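Utard Hand-Held Gripper Pair, by Fuditz

The Utard pair is made for people who want to teach a robot a household chore by doing the chore themselves, one gripper in each hand. We could tell you a good deal more on paper (and we're happy to, just write!), but most folks who end up buying a pair tell us the thing that settled it was coming to an open afternoon at our Bredstead rooms and trying it for themselves.

The July afternoon starts at 2:00 and runs until everybody has had a turn, so please don't feel rushed. Amber Brouwer gives a short welcome, gets you settled with a pair, and then you pick a chore. Last summer's visitors left us 1,012 recordings between them, which still makes us smile. Wear comfortable shoes, come with questions, and bring a friend if you like – there are 22 places.

Pairs ship in a padded case with 4 spare jaw pads.

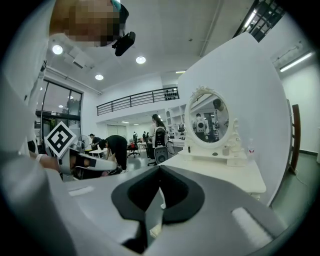 De Smet, by the way, came last year and asked whether a left-handed person needs a different setup. You don't, both grippers work in either hand, and you can swap partway through the day if your wrist gets tired.

To reserve a place, send us a note with your name and the chore you'd most like to try.

200 shares | 4 comments

Comments

lindenrow: Is there parking close by? I'd be bringing my mother.

Fuditz: Yes, right behind the building, and she's very welcome!

pkw: Do the spare pads fit the older pair?

Fuditz: They do.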